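How to bring hand-held grippers into a housekeeping team without losing the team

Posted 5/12/25 by Heloísa Guimarães

When Cesard, the home care company I work for, told us in January that part of our laundry and bedroom work would one day be shared with a machine, I went home and had a long cup of tea over it. I have folded other people's clothes for most of my working life, and I had plenty of questions. Now I help new people get started with the grippers, so let me pass along what I know, in the order I wish I'd heard it.

Start with the job as it is today

Before anyone picks up a tool, sit down with the people who do the work and write out one task from start to finish. We chose putting away clothes in a bedroom, and I was surprised how much of it lived only in our hands: which end of a shirt you reach for first, how you turn a dark sweater so you can find the seam. Let everyone talk, even if it takes all morning (ours did, and there was cake). Those notes become the guide for the recordings, and the people who wrote them should have their names on it.

Practice on your own time scale, with the company's time paid

Holding a gripper in each hand feels silly for the first hour or so. Your fingers want to do everything! Give each person two paid practice shifts before a single recording counts. Begin with a towel, then a pillowcase, and move on to clothing when the jaws start to feel like they belong to you.

Work the garment flat first

Lay the piece across the foot of the bed, where you can stand comfortably and don't have to lean. Bring one gripper to an edge and keep the other open over the cloth until you know where you want it. Take a small pinch, close gently, and lift a little before you pull. Black fabric is the hardest to read, so go slowly and look for a seam or a folded edge to guide you.
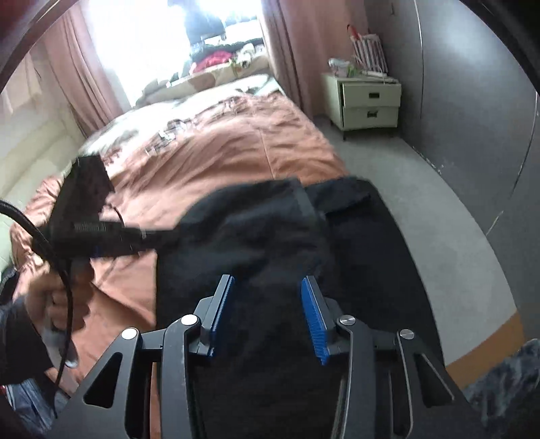

A black garment at the foot of the bed, with the gripper open over the fabric.

If you lose your grip, just start the fold over. Fadi Abou Jaoude, our shift lead, likes to remind us that a fumble is part of the work too, and he marks those takes and keeps them. That took a lot of worry off my shoulders, I can tell you.

Mind your wrists and your breaks

The tool is heavier at four o'clock than it was at nine. Switch tasks between sets, put both grippers down when you talk to someone, and let the cable hang free of your arm before you begin again. We put breaks on the same sheet as the recordings, so they don't get skipped on a busy day.

Talk about what changes

Please don't leave this for the end as I've had to do here! Ask your manager, in a meeting and on paper, what happens to hours, to pay, and to the folks who would rather not record at all. On our team, recording is voluntary and the time is paid at the higher training rate. I still do my regular rooms, and I've kept my regular clients, which mattered to me more than anything. Some of my coworkers are still uneasy, and I think they should be given room to say so every time the schedule changes.

For your first week, plan on one room and one kind of garment, and leave the fitted sheets for later.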